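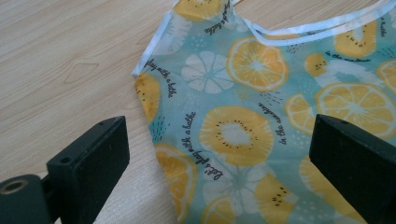

Folding work at Prerkex to be shared with machines from August

Staff at the Prerkex packing site have been told that part of the folding work will move to robots from August, after a trial in which the packers themselves have been recording how the job is done.

Prerkex packs printed fabric goods, mostly reusable shopping bags, for shops and mail-order sellers. Until now every bag has been opened out, checked, folded and banded by hand. Under the new plan, two robot arms supplied by Emoveck will take over the folding of the plainer shapes. Checking will stay with people.

The company set out the plan to staff on June 20, 2018, at a meeting held at the change of shift so that both teams could attend. It said no jobs would go as a result, and that anyone now working on folding would be offered the same hours at the same rate. That promise is in writing and runs for two years.

Sarahí Camacho, who leads the folding section, said the main worry at the meeting was what the work would be like afterwards.

"People asked about money first, and that was answered," she said. "Then they wanted to know if they would be standing next to a machine all day putting right what it got wrong. I asked that as well."

For the trial, packers have spent part of each shift working with hand-held grippers in place of their fingers. The grippers carry a camera, and the recordings are used to teach the robot arms how to handle cloth. Each recording covers one item, from lying on the table to folded, and 1532 had been accepted by the time of the meeting. Any in which the fabric was dropped or the camera view was blocked were thrown out.

Thin, slippery bags with straps are among the hardest things on the list. The material slides on the table and the straps twist, and a packer who would normally sort this out by feel has to do it with two stiff black fingers and no sense of touch. 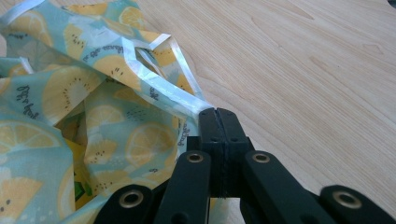
Ms Camacho said her own first attempts took several times as long as folding by hand. "You take hold of the handle and the rest of the bag goes its own way," she said. "After a week or so you learn to pull a bit and wait. I still wouldn't want to do a whole shift of it."

Packers do no more than 100 recordings in a shift. The limit was brought in after several people complained of sore wrists early in the trial. The tables were also raised, and the section now changes over between hand folding, recording and checking during the day -- something the packers had been asking for since before the robots were mentioned.

Ottó Szalai, the site manager, said the firm had looked at fixed folding machines in the past and decided against them. Those need every item to be the same size and fed in flat, he said, and Prerkex often gets short runs in mixed shapes.

"Our orders change all the time," he said. "A machine that folds one bag very well is no use to us when the next box has something else in it."

He said the arms were slower than an experienced packer and were likely to stay that way for some time. The gain, he said, would come from leaving them to run on long orders while people dealt with the awkward ones. He would not say how much the firm was spending.

Four packers will be trained to look after the arms, which means starting them, clearing stuck fabric and deciding when to stop a run. The posts carry a higher rate, and had drawn more names than places by the end of the meeting. Mr Szalai said those who missed out would be first in line if more arms were bought.

Not everyone is content. Some of the longer-serving staff said the recordings were made from skills they had built up over years, and that a one-off payment would be fair. The company has so far offered extra break time on recording shifts, but no payment. Talks on this are going on.

There is also the question of pace. Packers are now paid a flat hourly rate, and several asked whether the arms' output would be used to set a target for them. Mr Szalai said it would not. Ms Camacho said she would like to see that added to the written promise.

The first orders to go through the arms will be for Lecomte, which takes long runs of a single bag. Work for Cenia, with its many sizes and patterns, will go on being folded by hand for the time being. Recording will continue through the summer.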